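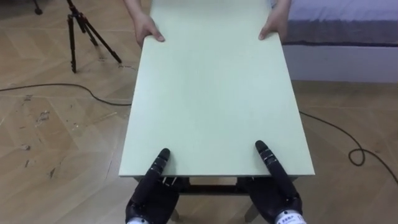 The green table and how to carry it

I've moved house enough times to have opinions about tables. Sofas get all the sympathy, but a sofa has a bit of give in it and will forgive you if you swear at it nicely. A tabletop just stays the shape it is, and your hallway stays the shape it is, and you're somewhere in between with your knuckles against the door frame.

My current obsession is pale mint green. I resisted for years (I grew up with a bathroom that colour, suite and all) and then I went round to see Milagros Herrera, who restores and paints furniture under the name Zitemau, and she had a low mint table by the window with the afternoon light on it and that was me gone. She wanted £330 for it. I dithered, went home, measured the lounge, and by the time I rang back it had been sold to somebody with more nerve.

Milagros was very kind about it. She was also full of advice on lifting, which I hadn't asked for but have used ever since. Two people, one at each end, always. Fingers underneath, thumbs on top. Hold it near the corners if you can reach them comfortably, and agree out loud who is going backwards before anybody picks anything up!

I passed all this on to my friend Valtteri Suominen when he helped me with my old dining table last April, and he nodded politely and then set off forwards at the same moment I did. We met in the middle, more or less, with a table between us. There's still a dent in the skirting board – I've put a plant in front of it.

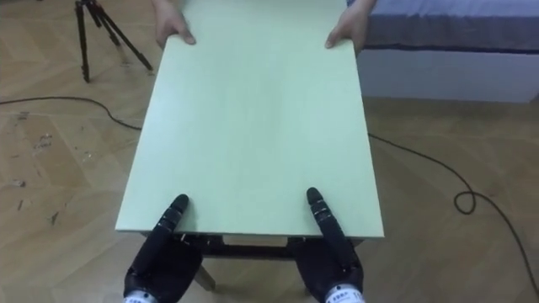 The other thing about a long flat top is that you have to put it down together. Carrying is the easy bit, I find, and it's the last few inches that do for your fingers. Milagros counts down from three and lowers on one. Valtteri lowers on zero. You really do want to sort this out beforehand.

If you're shopping for one, I'd go pale and I'd go matt. A shiny top shows every mug ring and every cat footprint, and in a small room it bounces the ceiling light straight back at you while you're trying to watch telly. Matt green sits there quietly and gets on with whatever you put next to it: brown leather, a stripy rug, the pile of post I keep meaning to open.

And measure the way in as well as the room. I keep a tape in my coat pocket now, along with a scrap of paper that has the width of the front door, the turn of the stairs and the gap beside the radiator written on it. Milagros has promised to ring me first when another mint one comes in, and I've already cleared the space by the window.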